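**Pince pneumatique ou ventouse pour du vrac en bac métal ?**

*Utside*
Salut ! J'hésite entre la pince Vesik et une ventouse Rácz pour sortir des blocs allongés, rouges et verts, d'un bac gris. Avec la pince j'arrive à 73 prises sur 80, les ratés c'est presque toujours contre les parois.
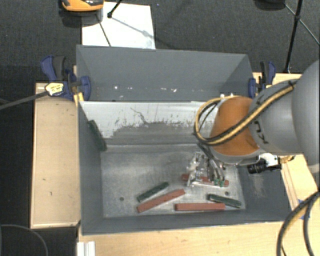

Budget serré, donc je ne peux en garder qu'une — vous prendriez quoi ?

*Lastmont*
La pince, avec des doigts plus fins. Chez moi ça a réglé le souci des coins !

*bac_a_vrac*
ventouse, sans hésiter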